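4. Preparing the serving tray

The Pedero table set is delivered with one tray and 15 pairs of sticks. Please wash all the parts before the first use.

4.1 Placing the tray

1. Choose a flat table. Wipe it with a dry cloth.
2. Put down the tray with the raised rim up.
3. Press gently on each corner. If the tray rocks, turn it a little or move it to another place.

Note: The tray can carry 1,000 g. Do not put more weight on it, also not for a short time.

4.2 Laying the sticks

Begin always with a single stick. Lay it near the far side of the tray, so the near side stays free for the bowls. It does not need to be perfectly straight, a small angle is fine.
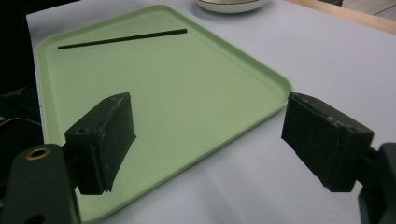
4. Lay the second stick next to the first one, with both thin ends to the same side.
5. Check that no stick is lying over the rim.
6. Place the bowls last.

Caution: Do not carry the tray with only sticks on it. They roll easily and can fall.

4.3 After the meal

7. Remove the bowls first, then the sticks.
8. Wash the tray by hand with warm water and mild soap. Do not use a metal sponge.
9. Let it dry completely before you store it.

Spare sticks can be ordered under part number 252.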